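Shoe Rack Gallery — Unit 3, Belham

Home > Entryways > Small Racks

The apartment is 1,127 square feet, and very little of that went to the front door. The closet next to it is taken up by the water heater. Shoes used to pile up on the floor until people started tripping on them, so in March we bought a metal rack and cut back to the pairs that get worn every week. Boots and dress shoes went to the bedroom.

The rack is a Gruseo. It cost $54 at Bednarek, the hardware store on the corner, and it is 11 inches deep. Horizontal tubes, no solid shelves, no doors. We looked at a closed cabinet too, but the front door would have hit it.

Everyday pairs, lined up

Everything comes off the rack before anything goes back. The yellow slides are at the left end, then the navy slip-ons, then the cream slides with the closed toes. All of these are easy to get on without sitting down, and that was the main thing we sorted by.
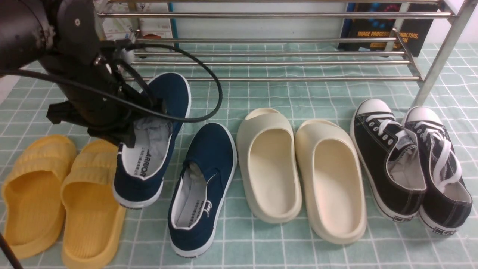 Slip-ons are the pairs that get grabbed for the mailbox, the trash and the laundry room downstairs. They need to be low and near the door. If they are up high they end up on the floor again by evening.

We also gave up on keeping shoes in their boxes. The boxes took more space than the shoes did, and you had to lift three to get to the fourth.

On the lower shelf

The navy pair went on the lower shelf, side by side, heels out. WARRIOR is printed at the heels, so they are easy to pick out from across the hall.
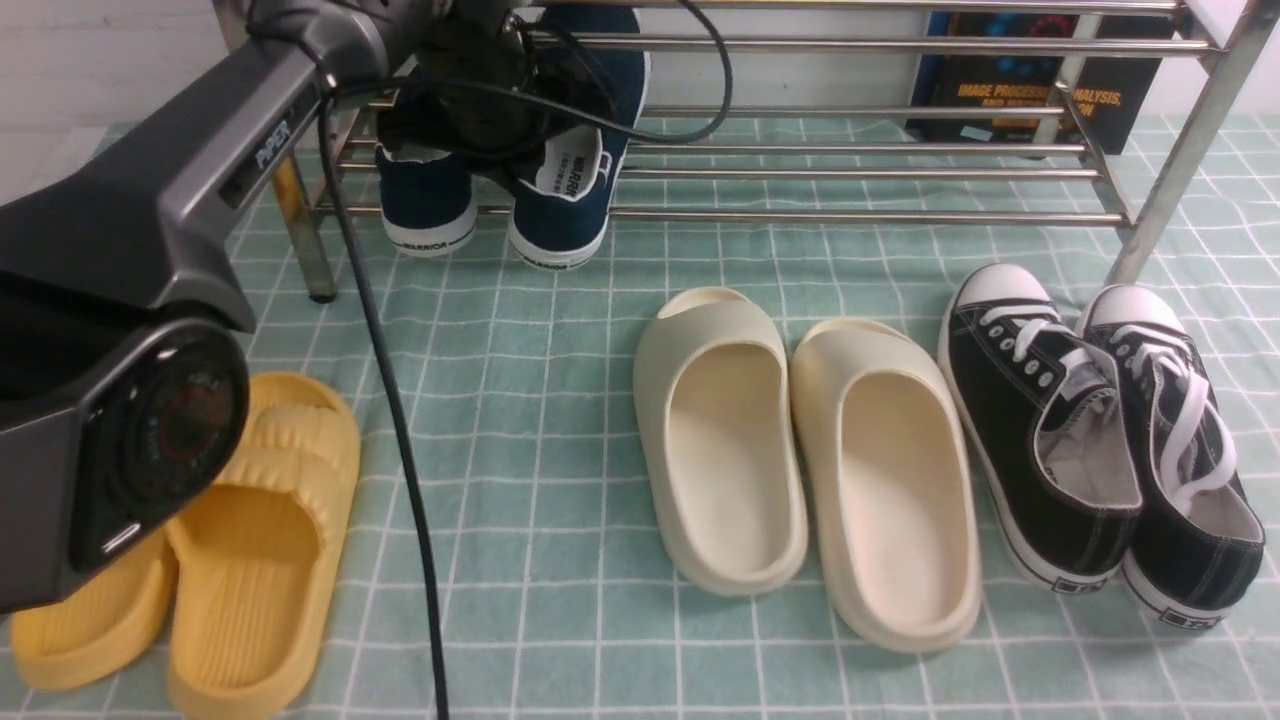
Heels out works better for us than toes out. You can hook two fingers in the back of each shoe and take both at once. The one drawback is that toes can slide between the tubes if the shoe is small, and for kids' sizes a piece of shelf liner would help.

The tubes wipe clean with a damp cloth. Grit falls through to whatever is underneath, so plan on something down there that can be shaken out or wiped.

The full row

Next to the cream slides are the black canvas lace-ups with white toe caps and white laces. They are the only laced pair in the everyday group.

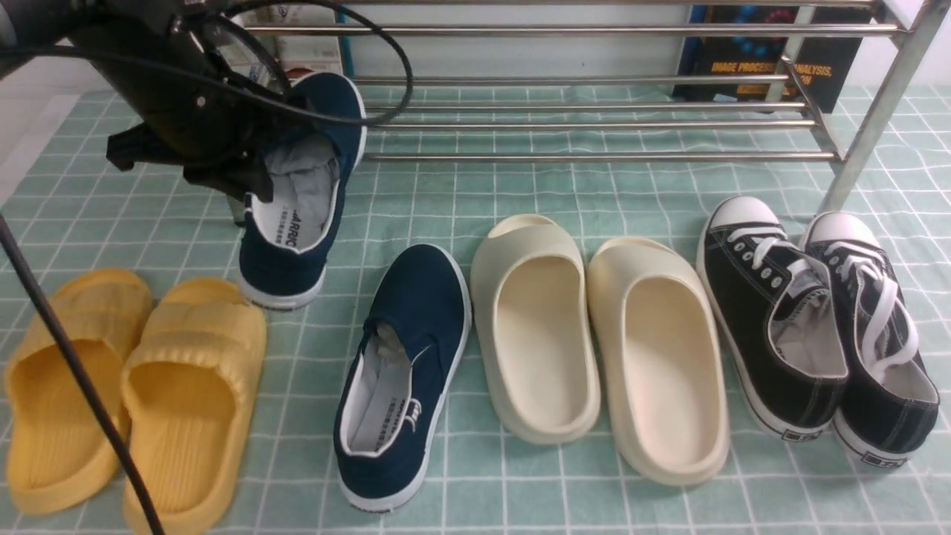

Laces get tucked in before a shoe goes on the rack. A loose lace hangs down through the tubes and catches on the pair below — a small thing, but it pulls shoes off the shelf.

Damp shoes stay off until they are dry. We stand them on newspaper by the radiator overnight.

Cream and teal

The cream is closer to butter yellow in some places and ivory in others, depending on the light, and it looks good against the teal. The hall walls are still undecided, but a pale version of that teal is on the list.

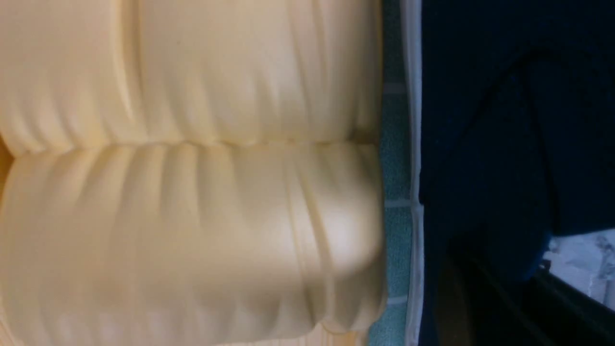 Details

Rack: Gruseo, metal, 11 inches deep
Bought at: Bednarek, Belham
Price: $54
Assembly: one person, one screwdriver

More galleries: Stirko Street Kitchen — Belham Laundry Room — Coat Hooks and Benches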